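Archiv der Liste "Werkstatt & Haushalt"

Betreff: Re: Können die Dinger inzwischen irgendwas?
Datum: 8. August 2019
Von: Ifeoma Eze

Hallo zusammen,

Jens schrieb:

> Ich lese seit Jahren, dass der Haushaltsroboter vor der Tür
> steht. Bei mir steht da bloß der Paketbote. Mein Saugroboter
> frisst Socken, der Rasenmäher hängt am Kirschbaum fest, und
> die Spülmaschine räume immer noch ich aus. Kann mir mal
> jemand aus der Praxis sagen, ob sich da was tut? In der
> Werkstatt vielleicht eher als in der Küche?

Praxis kann ich bieten, Jens, jedenfalls Werkstatt! Ich arbeite seit Januar bei Baltgate in der Rechneraufbereitung. Wir kriegen ausgemusterte Bürorechner palettenweise rein, machen sie auf, holen die Platten raus, prüfen den Rest, und dann geht das Zeug entweder in den Verkauf oder zum Verwerter. Im Frühjahr waren das bei einer einzigen Lieferung 378 Stück, alle vom selben Kunden, und trotzdem gab es drinnen drei verschiedene Arten, die Kabel zu verlegen (ich glaube, da hat jeder Techniker beim Nachrüsten seinen eigenen Stil gehabt).

Seit ein paar Wochen steht bei uns ein Arm mit Greifer, das Projekt heißt Hondell, und er soll genau das lernen: Platten raus. Klingt nach dem einfachsten Job der Welt. Blaue Lasche drücken, Stecker ab, ziehen, fertig, das mache ich, während ich mit der Kollegin über den Urlaub rede.
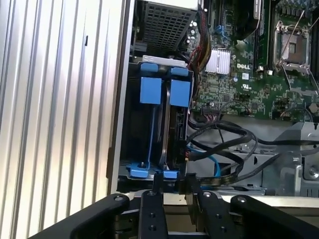 Der Arm findet die Platten prima. Auch die blauen Kunststoffteile erkennt er zuverlässig, Farbe hilft ihm sehr, und an die Halterung fährt er so ran, dass ich nichts zu meckern habe. Schlimm wird es bei den Kabeln. Ein dicker schwarzer Strang, der quer vor der Sache liegt, ist für mich ein Handgriff mit dem Daumen, beiseite damit, und ich merke am Widerstand, ob irgendwo was festhängt. Der Greifer merkt herzlich wenig. Entweder packt er zu oder eben nicht, und ein SATA-Stecker mit Sicherungsclip will nun mal gleichzeitig gedrückt und gezogen werden. Mit zwei Fingern geht das, ich hab's ausprobiert, aber man braucht schon ziemlich kluge Finger.

Am letzten guten Tag hat er 9 Platten allein herausbekommen. Ich schaffe in derselben Zeit ein Vielfaches und trinke dabei noch Kaffee. Dafür beschwert er sich nicht über den Staub, das muss man ihm lassen :-)

Ach ja, und Schrauben. Schrauben lösen kann so ein Arm mit dem richtigen Werkzeug wunderbar, das wird in der Industrie ja schon ewig gemacht. Aber die Schraube, die leicht schief drinsitzt, oder die jemand durch eine andere ersetzt hat? Da stehe dann wieder ich.

Zur Küche: Ich finde ja, deine Spülmaschine ist das gleiche Problem mit anderem Inhalt. Teller stehen halbwegs ordentlich, das könnte ich mir vorstellen. Aber der Besteckkorb ist ein Kabelsalat aus Gabeln, und die Tupperdose mit der Wasserpfütze im Deckel kippt dir jede Maschine über die Füße. Bis das jemand für 400 Euro verkauft, räumen wir beide noch sehr oft selber aus. Bei festen Abläufen mit immer gleichen Teilen würde ich dagegen sofort ja sagen. Bei Zeston nebenan palettiert einer Kartons, den ganzen Tag, und der ist wirklich gut.

Falls jemand von euch Erfahrung mit weichen Greifbacken hat, also Silikon oder so: Taugt das bei Steckern? Unser Händler Dimitriou hat welche im Katalog, aber die Lieferzeit liegt bei 6 Wochen, und ich will meinem Chef nichts aufschwatzen, was dann in der Schublade landet.

Viele Grüße
Ifeoma

Kommentare

holzwurm_72: Weiche Backen hatten wir an der Verpackung. Für Tüten super, an kleinen Steckern rutschen sie. Eher was Dünnes, Hartes mit Gummiauflage probieren.

Marlies: Der Besteckkorb als Kabelsalat, danke, daran denke ich jetzt jeden Abend.

Jens: Also Küche vorerst nein. Dann kaufe ich mir erst mal neue Socken.

Ähnliche Beiträge
Saugroboter und Teppichfransen
Akkuschrauber mit Drehmoment, welcher?
Wäsche falten per Maschine, hat das jemand gesehen?
Alte Festplatten sicher löschen

Kontakt | Listenregeln | © Werkstatt & Haushalt | Nach oben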